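Etton, 31 January 2024 - I'm so happy to tell you that our Joshi folding table is open for sign-ups! Bring a crumpled shirt, spread it on the covered tabletop and take your time with the creases.

Blue cloth, still rumpled:

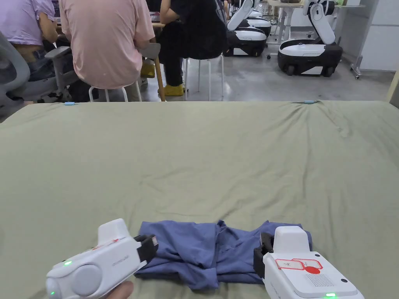
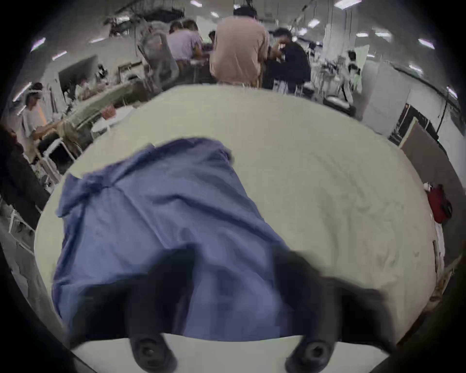
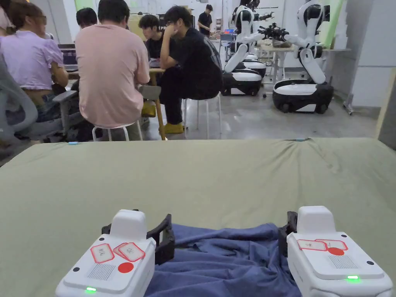
Tín Doãn says sleeves are the hard bit, and he'd fold all 34 of his shirts here if we let him. Sessions run 54 minutes - six places each, so write to me, Pushpa Srivastava, at the Joshi desk.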